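Household Practice, Book One
Sinholm Press

CHAPTER 3
Sorting Small Items on a Covered Table

Key terms: holding place, category, closure, work cloth, return

Small items are the hardest part of any household to keep in order. A chair or a cooking pot has a place because it takes up room. A tube of ointment, a vial, a button card or a spare key can be put down anywhere, and usually is. The student who has completed Chapter 2 will already know how to empty a drawer. This chapter deals with the next step, when the contents are on the table and must be told apart, checked and returned.
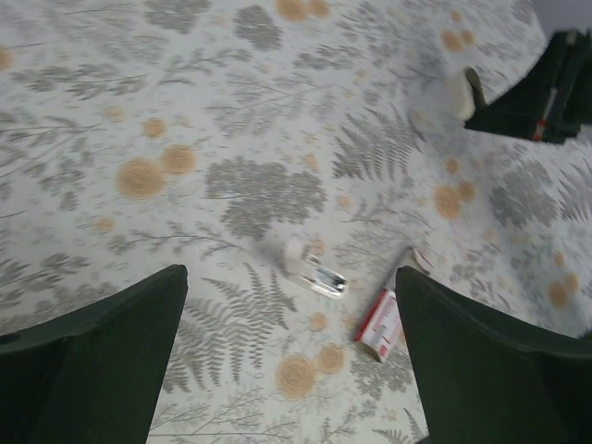 Figure 3.1 A small clear glass vial and a white and red tube on a botanical-print tablecloth.

Containers of this size should be handled one at a time. The closure is examined first. A stopper or cap that does not sit firmly is set right before the item is moved again. The label is read next, and an item whose label can no longer be read is placed apart from the others, to be dealt with at the end of the session. Glass is kept well away from the edge of the table.

3.1 The Covered Table

A cloth or mat protects the table and keeps small items from sliding. It also has one drawback. A printed pattern, and a leaf or flower print in particular, can make small pale objects harder to find. Students working on a patterned cover should look over the whole surface from two sides before declaring the task finished.

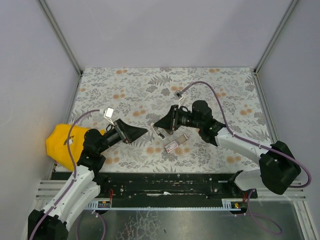
A plain cloth in a strong color may be kept at the side of the work area for wiping. It should be folded after use and should never be laid on top of items waiting to be sorted - small things are easily gathered up in it and carried off to the wash. In the Dredach household survey, which recorded 777 misplaced items, 42 were later found inside cloths and towels.

3.2 Choosing Categories

Categories should be few and should follow use. Items for the skin belong together, whether they come in tubes, jars or bottles. Sewing items belong together even when they differ in size. A category that holds only one item is seldom needed, and the item in it can usually join a neighbor. 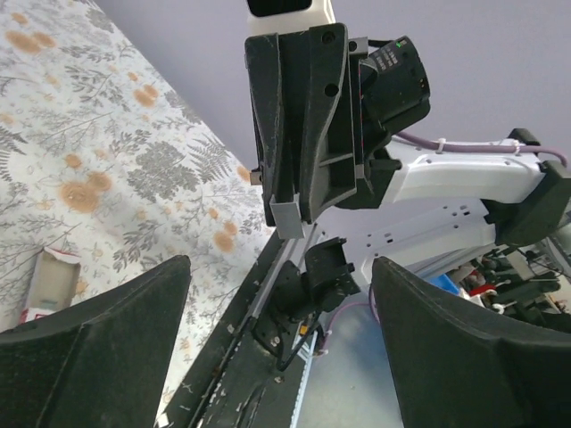 Chapter text: Carretero Course Team
Illstead School of Home Studies

The exercises in this chapter call for a covered table, a wiping cloth, 3 shallow trays and the contents of a single drawer. Students should read Sections 3.1 and 3.2 in full before beginning. Medicines are to be sorted only by an adult, and any that are past their date are to be returned to a pharmacy.

3.3 Order of Work

Begin at the far side of the table and work toward the body. Pick up each item, check the closure, read the label and set the item in its tray.
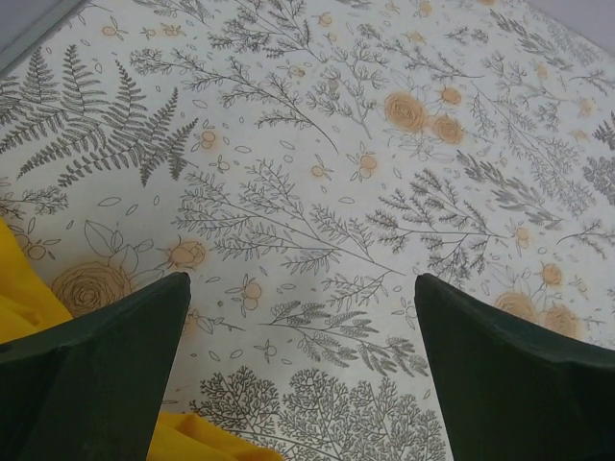

When the last item has been placed, lift the wiping cloth, shake it gently over the table and look beneath it. Smooth the cover with the flat of the hand, working outward from the middle. The trays may then be carried to the drawer, where the return of items is carried out by the method given in Section 3.4.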